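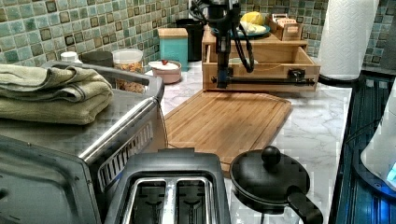 Founding engineer wanted (second hire, first adult)

Skilmont makes scheduling software for independent dental offices. We have 22 paying customers, 5 months of seed money spent and a backlog that Brahim Hajji, our founder, refers to as "the vision."

You would own the backend, most of the frontend and the pager. Our code is Python and Postgres, plus one spreadsheet we don't discuss until the second interview. You should have shipped something real at a small company and still be on speaking terms with the people you shipped it with.

We're in Anholm, upstairs from a print shop. Come in two days a week – the coffee is fine, the stairs are steep. Pay is at market, equity is above it, and we'll put both numbers in writing before you meet anyone.

No take-home test. Send a short note about a product you killed and why to Brahim, care of the Skilmont office. Cover letters that say "passionate" will be read last. Start date is July, or sooner if you're bored.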